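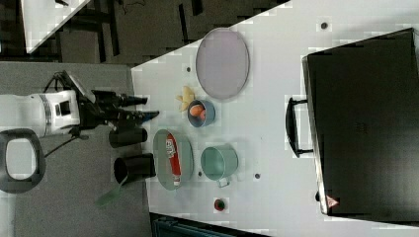 **4.2 Where the plans go wrong**

We separate two kinds of failure that the literature tends to pour into one bucket: the planner chose the wrong object, or it chose the right one and the arm could not get to it politely. The Ino benchmark reports a single success number and lets the reader guess. Our table is laid out so that guessing is harder. The lavender-pink platter sits beyond the small blue bowl and the yellow banana, the green tray takes up space closer to the gripper side, and the two black containers stand directly in front of the fingers, where a planner in a hurry will meet them first. A method that treats the straight line as a birthright does poorly under these conditions, and most methods do treat it that way.

We ran 3,674 trials with two planners, Fukura (ours) and Zernis (the baseline), on the same arm. An instruction names one object and one destination. A trial counts as a success only if the named object ends up at the named destination and everything else stays where it was. This last condition is stricter than the one used by Ansari, under which a bowl may travel a fair distance across the table and still be described as undisturbed. 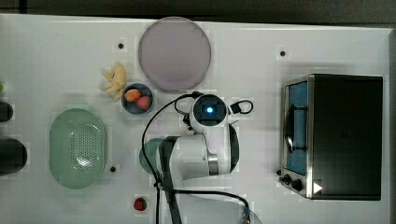
Of the full set, 652 trials ended in failure. We labeled each by hand, an activity we recommend to anyone who has grown too fond of their own method. Reach failures were the larger group for both planners. Fukura lost most of its trials on approach paths that passed over one object to get to another, and it lost them slowly, with many small corrections, as if being careful were the same as being right. Zernis failed faster. Depending on the reader's temperament this may count as an advantage.

Choice failures were fewer but harder to excuse. In 129 trials the planner selected an object of the wrong kind, usually the plate closest to the one requested. Rewording the instruction helped less than we had hoped. Adding a color word helped a little – adding two color words made things worse, and we have no explanation that we would defend in front of a hostile reader.

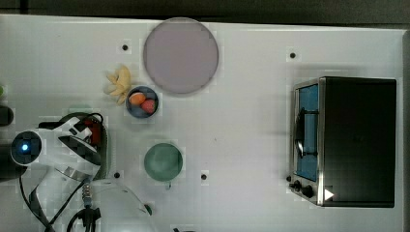
Retrying was the one intervention that paid for itself. We allowed up to 3 attempts per instruction, with the arm withdrawn to the side between attempts so that the overhead view could be taken again. Most of the recovered trials were recovered on the second attempt. The third mainly gave the planner a chance to repeat its first mistake with more confidence.

**Figure 3.** Views of the tabletop setup, from an angle and from directly above.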